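Hand gripper no. 2, pads and marker
3/3/24, Pundstead bench notes
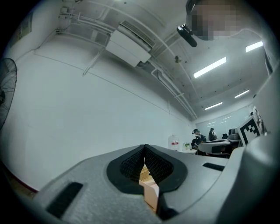
Okay, so the pads on no. 2 are finally done! Dong-geon had been grumbling that this one lets go of boxes when you pull sideways, and when I got the old pads off I could see why, the grid on the left one was polished nearly flat in the middle (same spot as on the Munard set, funny enough). New pair went on with the short screws. With the mesh pads leaned in so their top edges meet you get that upside-down V between them, and I could look straight down it at the box while I fiddled with the angle. If you end up with a gap at the top and the bottoms touching, you've swapped left and right. Ask me how I know.

Did 23 squeezes by hand before I trusted it, then 300 on the Song jig over lunch. One slip in the whole jig run, and that was a box with tape on it, so I'm not going to chase it. I'd like another 300 with the heavier boxes but the jig belongs to Seon-mi's people until they're done with it.

Things I noticed while it was apart:

The long slot on the left side of the body collects cardboard dust like crazy. I blew it out and then got the rest with the soft brush. Please don't go in there with a screwdriver (Dong-geon!!).

Marker on the right side panel was lifting at one corner. Peeled it, cleaned off the old glue, put a fresh one on and redid the calibration. The first try came out worse than before, and then I found I'd left the old offset file loaded. Second try was fine and I saved it under today's name.

One of the pad screws has a chewed-up head. It holds, but I want it gone. Ga-eun ordered a bag of them from Sturnmont and I'll swap it when they come in.

Still don't know what the faint click is when you let the trigger go fast. Consolacion thinks spring, I think the return stop. Going to open up the handle next and look. Yoon-hee has the small hex keys, need those back first.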